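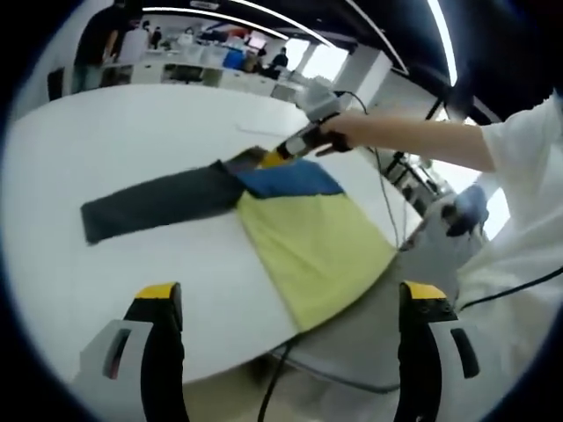 Textile sorting in Čierny still begins with fiber content, which is read from the care label when one survives. Plants grade by the weakest part of a garment. A pale yellow-green body joined to a blue panel and a dark gray sleeve is one item but three dye lots, and a frayed cuff lowers its resale grade.

The Plurkgate line, opened in June 2021, handles 3860 items per shift. Dirano, which supplies the shredders, sets the feed limit at 152 kilograms.

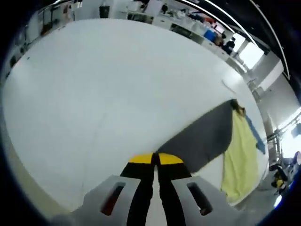 Color separation saves water at the re-dyeing stage. Prillo accepts bales with almost 100 percent shade match and rejects the rest. Dark gray cloth next to pale yellow-green on a white table is an easy call – two close grays take a second reading under the lamp.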